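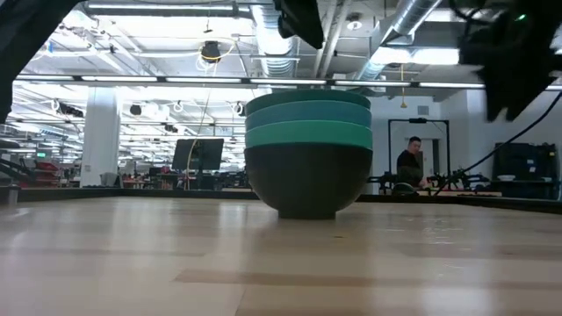
We bought the Drudard two-finger gripper in March to replace an older one on our bowl-stacking cell in Fliltville, and it has been on the arm long enough for a fair review. The short version is that the hardware is good and the fault handling is bad enough that I took off two stars. Our job is nesting bowls on a wooden table, and a finished stack is four bowls high, with the dark one at the bottom and three teal ones on top of it. From the side only the rims of the upper three show, so the fingers have very little to hold when a stack has to come apart again. An arm that loses its place at that height can do damage quickly.

Setup took one morning. The wrist adapter fit without shims and the software found the gripper on the first try. Finger pads are the soft kind and do not mark glaze. Over the first 568 picks we had no drops, and I was ready to order a second one.

The trouble started after that. On one unstacking run the gripper reported a closed grip when it had hold of nothing. The arm carried on with the program, moved across, came back down on the next bowl and pushed it sideways into the one beside it. One bowl chipped. The force limit on the arm stopped the motion, but the gripper status stayed green the whole time and no fault was written to the log. 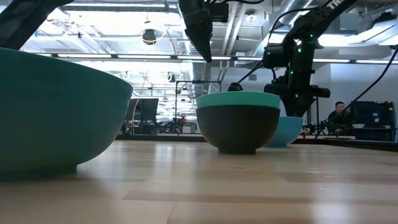
We got it to repeat by running the same unstack over and over. It gave a false grip 11 times in 66 tries, always on the thinner rims. The sensor seems to take finger position as proof of contact, and a thin rim sits too close to fully closed for it to tell the difference. The manual lists a minimum part thickness, in a table on page 28, but nothing in the software warns you when you go under it.

Drudard support answered in two days and sent a firmware update. With it, false grips are down but still happen. What fixed it for us was a separate check: after every close, lift a little, read the wrist force, and stop if the weight is missing. It costs a second per pick. We also lowered the approach speed and keep hands off the table until the arm is parked.

The MacBrayne gripper we had before was slower and louder, but it faulted when it missed. If you handle thick parts the Drudard is fine. For thin edges, add your own check before you trust it.

Three stars out of five.

Skollside, 6 July 2022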